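8th October, Saturday, workshop

Back on the Hofstetter. For anyone picking this up after me: it's the small-bodied flat-top, ladder braced, spruce over what the ticket calls maple and I would call maple if pressed. Came in during September with a neck that had moved so far forward you could have shot arrows off it. Till Meinecke wants it for the Welen sessions, where he intends to record the whole Detdale songbook on period instruments, one voice and no mercy. I have heard him do the nineteen-verse one. I am told the album version will be complete.

State of play this morning. Neck is off, heel cleaned up, old glue scraped out of the pocket. Whoever reset it last used hide glue and then, losing their nerve, something else on top. The hide glue let go with steam like a gentleman. The something else had to be argued with. A bit of finish lifted on the treble side of the heel, a sliver you could cover with a grain of rice, and I've kept the flake in the labelled tin. Colleagues: it is in the LABELLED tin. The other tin is mints.

Neck angle. Took it off the heel in small passes, checking with the straightedge over the frets to the bridge every time. Wanted the edge to land just proud of the bridge top and it's there now, give or take the thickness of the paper I was using to measure it. The bridge is a low one and someone has shaved it already, so I've stopped while I'm ahead. If the action ends up a hair high we can take it at the saddle, of which there is at last some to take.

Dry fit looks right. Centre line runs down between the D and G where it ought to. There was a wiggle side to side which I traced to the shim on the bass cheek, so made another one and threw the first at the bin. Missed.

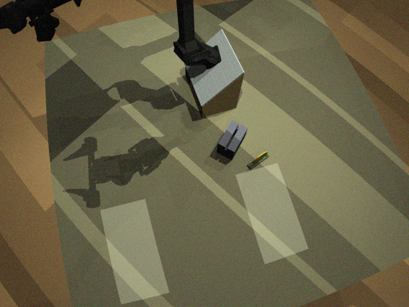 Then the bracing, where I lost most of the day. Till's complaint in his email was "a buzz around the low A, like a wasp in a biscuit tin, but only when I mean it." Strung it up before dismantling and couldn't get it, because evidently I didn't mean it. Today, with the neck off, I could get the mirror and the long light in properly and found the brace below the soundhole loose for a good third of its length on the bass side. Feeler gauge slid straight under. So that's the wasp, or one of them.

Worked warm glue in with the bent palette knife, then a syringe, then my finger, which was the only tool that did anything useful. Two jacks under it, caul on the outside with waxed paper between. Checked squeeze-out with the mirror and wiped what I could reach. There will be a blob near the back seam that some future repairer will find and judge me by. I accept this.

While in there: a pencilled inscription on the underside of the top, upside down to me, that reads either "Dreserholm" or "Dresser home". I lean to the first. Dreserholm would fit with the label in Till's old songbook and would please him no end, as he is convinced the guitar and the songs come from the same valley. The second would suggest somebody was thinking about furniture. I have copied it onto a card for him in my best handwriting and offered no opinion.

Strings. Had a phone argument with Till over lunch. He wants to tune it down to C and play it with the heaviest set he can find, on the grounds that this is how the old recordings sound. My position is that this is how the old recordings sound because the turntable was running slow. We settled on lights, down a whole tone, and he can see how he feels. Put the calculated tension for the set he first asked for on the back of the job card so that whoever hands the guitar over can point at it without having to speak.

Worth writing down for the next ladder-braced one: the tops on these want to move and they sound good because they move, and then they move too far and come here. You can stiffen them until they'll take anything, and then you own a nicely made box that sounds like a parcel. I'd sooner have the owner learn to like lights. I lost this argument with the owner of the last one and it went out of here sounding like a door.

Tuners: originals, three on a plate, sticky on the G. Cleaned, one drop of oil on each gear. The G is still sticky but now it is shiny as well. There's a replacement set in the drawer if he gives in. He won't give in.

Frets: dressed lightly. First three had troughs from cowboy chords, everything above the seventh looks like it left the factory yesterday, so we know a fair amount about the previous owner's repertoire. Didn't replace any. Crowned, polished, taped, untaped, found the glue the tape had left, cleaned that off too.

Nut: bone, original I think, D slot too deep. Filled it with bone dust and superglue and recut. I'm aware of what people say about that. It has held on my own guitar for years and if it fails I'll make a new nut and we can all have the conversation then.

Separate matter, the banjo. The five-string that belongs to the Welen lot has had its head tightened again by somebody who isn't me. It was left on the rack on Thursday at a sensible tension with a note on it, and it now goes off like a cap gun. Note still attached. Backed every hook off a quarter turn, went round twice. If you are reading this and you own a drum key, I know you were only trying to help.

The Welen people also asked whether we could do something about the concertina. We could not. Wrote down the name of a man who can, then remembered he'd moved, then crossed it out. Someone please look for the new number.

Till dropped in at four with a tape of the source singer, transferred by him, from the Detdale material, so I could hear "what the guitar is for". The singer is unaccompanied throughout. I pointed this out. He said the guitar was implied. It's a lovely thing, though, I'll give him that. Old bloke, voice like a gate, absolutely no hurry, and in the fourth song he stops to cough and picks up on exactly the same note. We played it through again with the glue curing and neither of us said much, which in Till's case should be recorded.

He had views on the sequence for the album. He'd like to open with the long ballad, so as to get the casual listeners out of the room early. I suggested putting the waltz first. He wrote down "waltz??" with two question marks, so it's being considered. The booklet notes are apparently longer than the songs. He has offered me a paragraph on the instrument and I've said yes provided I can mention the wasp.

Also tried the low A on his own guitar while he was here and it buzzed too. Same note. So did the window. Moved away from the window and his stopped. I would like it on record that the loose brace was still loose and needed doing. But when the Hofstetter gets strung up, do it at the other bench before anybody starts taking it apart again.

Humidity in the back room is low for this time of year. Refilled the tray. The pair of mandolins waiting for pickup should stay in their cases till they go, and yes, that includes the nice one.

Materials used up, need reordering: hide glue (the high-strength, not the one that smells like a pony), waxed paper, bone blanks, 0.5 mm sheet for shims. We have enough fretwire to fence a paddock, please stop buying fretwire.

To do, Monday onward:

Jacks out of the Hofstetter, tap along the brace, listen for anything papery. If it still rattles, don't add glue, come and find me.

Glue the neck. Heat the joint first. I've left the caul and the clamp set to the right opening on the shelf over the sink, and if the clamp has been borrowed I shall be tedious about it.

Drop the lifted flake back in with a bit of thin glue, level, touch up the colour. Amber first, then brown, stop before you think you need to.

New saddle. Leave it a touch tall, Till will want it lower and it's good for him to have asked.

String with lights, tune down a tone, leave overnight, retune, leave it again. Measure the action both times and write it HERE, in the book, as opposed to on the lid of the glue pot.

Ring Till. Don't ring him before ten, and don't ask about verse order.

Last thing. Knocked on the top with the jacks still in, just to hear it, and of course it sounded like a table. Put it away.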